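Drurna Tabletop Dispenser

The Drurna is a manually operated dispenser for gumballs, round candies and small wooden beads. It is supplied by Ekström to preschools, waiting rooms, libraries and family reception areas throughout the region. The hopper holds 800 grams of product and can be refilled without tools.

The lid is secured by a quarter turn and should be closed fully before the dispenser is returned to use. Contents must be dry, uncoated by powder, and no larger than 20 millimeters across. Mixed sizes are not recommended.
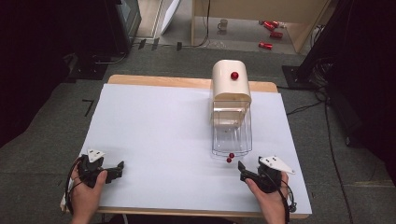 Cleaning should be carried out every two weeks, or after 2,000 portions. All food-contact parts may be washed by hand in warm water with a mild detergent. Dishwashers and solvents will cloud the plastic and void the warranty.

Warranty and spare parts

Each unit is covered for 730 days from delivery. Replacement lids, seals and springs are kept in stock at the Lorkholm warehouse and ordinarily leave within three working days. Orders received during the April inventory are shipped once counting is complete.

Institutional customers may request a service agreement through Rekomo, our authorized service partner. Inquiries about agreements should be addressed to Randi Hovland. Returns and claims are handled by Emiliano Cuautle.

Not suitable for children under three years of age without supervision.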